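Household help > Laundry and clothes care

Paper tissue washed with dark clothes, white bits on everything

asked by wooldrawer, Jernport

Good evening to all. I have a problem which is for sure very common, but I did not find a clear reply in the older topics. Yesterday I washed a load of dark clothes at 40 degrees: two pairs of black trousers, my work jumper (navy, half wool), many socks and one fleece. In one pocket there was a paper tissue, maybe more than one. When I opened the door, everything was covered with small white pieces. On the cotton things they are not so bad, but on the jumper and the fleece they are sitting very deep.

I have already washed everything a second time with the normal programme, and the result is the same, only the pieces are now smaller. My machine is a Starkex front loader, quite old. I do not have a tumble dryer and I dry on a rack in the hall. The jumper I need for work, so I would prefer not to destroy it.

My questions are: is it better to let the clothes dry first, or to clean them wet? And must I do something with the machine before I wash the next load? There are white bits also in the rubber of the door.

3 answers

tidewater_flat

Shake them outside. Works for me. And check pockets next time :)

marram_and_salt, Drorkdale

I am sorry for your jumper. I have made the same mistake more times than I would like to write here, as my children keep tissues in every pocket and also in the sleeves. I will tell you how I do it now.

First, do not wash again for the moment. A paper tissue of the soft kind goes into fibres when it is wet and rubbed, and each new wash makes them shorter and pushes them into the wool. Take everything out and let it dry completely on your rack. Do not pick at the wet pieces with the fingers, they only smear. When dry, most of the paper becomes stiff and sits loosely on the cloth.

The thin tissues are the worst ones. Those with more layers, which are sold as "strong", often come out of the machine as one grey ball and you have nearly no work with them. A thin one that was already crumpled and used comes apart in the first minutes.

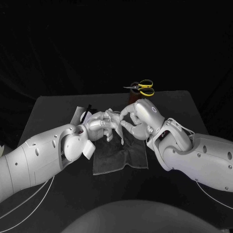
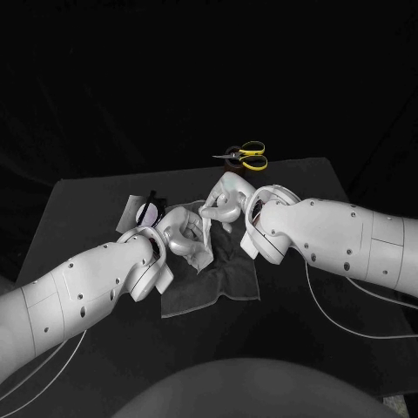 When the clothes are dry, go out on the balcony or into the yard and give each piece some hard shakes, holding it by the hem and then by the shoulders. For the trousers, turn the pockets inside out and do this part first, otherwise you shake the new paper over the clean cloth. After this comes the brush. I use a clothes brush with natural bristles and always brush in one direction, from top to bottom. On the fleece a brush does not help me very much. There I put on a rubber glove for washing dishes, make it a little bit damp, and stroke with the flat hand. The paper rolls together into small sausages which are easy to take away.

For the wool jumper please be gentle. Lay it flat on a towel, use sticky tape or a lint roller, and press and lift, do not pull over the surface. It took me 14 sheets of the roller for one cardigan, so buy a refill before you begin. I have seen people recommend a razor for this. On a half wool jumper I would never do it.

If after all this you still see white points, you can do one cold rinse with a small glass of white vinegar in the softener compartment. Put in only a few clothes, so that they have space to move and the water can carry the fibres away. Do the jumper separately, on the wool programme.

Now the machine. Let the drum dry with the door open, then wipe the inside with a microfibre cloth. Pull back the fold of the rubber seal and wipe in there too, at the bottom side especially. Afterwards run a short programme empty. Clean the filter the last, with a flat dish and an old towel on the floor. In my filter I found, apart from the paper, a hair clip and a coin from a country where I was never.

Preda_Lane

I agree with nearly all of the above, only one remark about the vinegar. The manual of my own machine advises against it for the rubber parts, so I would look into yours before. I do a cold rinse with clear water and it is enough in most cases.

One thing more for people who have a dryer, if they read this later. You can put the cotton clothes in for 16 minutes on low heat, and the paper goes into the lint filter. Clean the filter directly after. But not the jumper! Mine has now the size for a doll.

wooldrawer

Thank you very much for the detailed replies. The trousers are already good after shaking and brushing. The glove on the fleece works better than I thought, I have a whole saucer of the small sausages. The jumper is still lying on its towel and I will buy the roller tomorrow. In the filter there was no coin, only a lot of grey water, and my towel was too small for it.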